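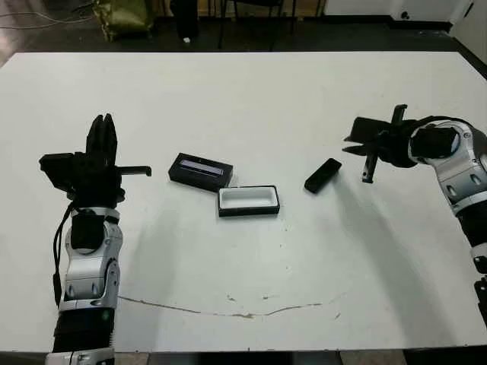
Plokberg Flexible Marker Post

Road Edge Equipment / Marker Posts / Plokberg

The Plokberg is a flexible marker post for rural and upland roads. It shows drivers the line of the carriageway at bends, on crests and beside ditches, and is intended for places where a rigid post would need frequent replacement. It is supplied by Riis to highway authorities, forestry estates and the operators of private roads.

The post bends when struck by a vehicle and is designed to return to upright once the load is removed. It should not be treated as a barrier. Where there is a steep drop or deep water beside the road, the authority responsible should consider whether a vehicle restraint system is needed, and the Plokberg may then be placed alongside it as a visual guide.

Description

The post is a hollow blade with a curved front face. It stands 1000 mm above the finished verge and is held by a separate ground anchor, which is driven or dug in to a depth of 400 mm. The blade locks into the anchor with a sprung pin and can be removed with the release key. Anchors may be left in the ground over the summer with the blanking cap fitted, so that verges can be mown without obstruction.

Reflectors are fitted on both faces as standard. Customers should state at the time of order whether the posts are for the nearside or the offside, as the reflector colours differ and cannot be exchanged on site.

Specification

Height above ground: 1000 mm
Anchor depth: 400 mm
Body: flexible plastic, coloured throughout
Body colour: white, or black and white to order
Reflectors: front and rear, set into the blade
Anchor: galvanised steel
Fixing: sprung pin, release key required
Pack quantity: 40 posts with anchors
Keys supplied: 2 per pack

Siting

Posts should be set back from the edge of the carriageway at a constant distance along each length of road. On straight sections the spacing may be generous. On bends it should be reduced so that a driver entering the curve can always see several posts ahead. The inside of a tight bend is often left unmarked where sight lines are poor, and the outside marked more closely.

Before any anchor is driven, the verge must be checked for buried cables, drains and water pipes. Records held by the utility companies should be consulted first, and a cable detector used on the day. Hand digging is required wherever the position of a service is in doubt.

On open hill roads, consideration should be given to animals that cross or graze the verge. Posts placed in a known gap or at a gateway may be rubbed or pushed over by cattle, and a small change of position is usually enough to avoid the difficulty.
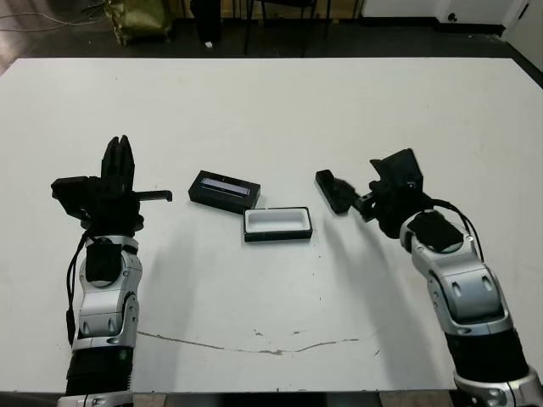 Installation

Set out the full length of the run with marker paint before starting.

Drive the anchor with the driving cap in place. The top of the anchor must finish level with the ground and must not stand proud of it. In stony ground, dig a hole, set the anchor upright and backfill in layers, ramming each layer firmly.

Clean any soil from the socket, insert the blade with the main reflector facing oncoming traffic and press down until the pin engages. Pull upwards to check that it has locked.

Traffic management is the responsibility of the installer. Work on a live road must not begin until signs are in place.

Maintenance

Reflectors should be washed in spring and again before the first frosts. Plain water and a soft brush are sufficient, and solvents must not be used. A blade which no longer stands upright after impact should be replaced. The anchor can normally be kept, provided that the socket is not distorted.

Related equipment

The Jonach snow extension fits over the Plokberg blade and is recommended for roads that are cleared by plough. The Poten surface base is available for bridge decks and paved areas where an anchor cannot be driven. Neither item is included in the standard pack.

Ordering and enquiries

Orders are accepted by the pack. Spare blades, pins and blanking caps may be ordered singly. Customers who need posts in place before winter are advised to order by the end of June, when the production schedule for the autumn is fixed.

Technical enquiries: Irja Rautiainen, Road Edge Equipment
Orders and delivery: Bjarke Brøndum, Sales Office

Drawings of the anchor and the surface base are available on request from the technical office. Please quote the product name and the type of ground.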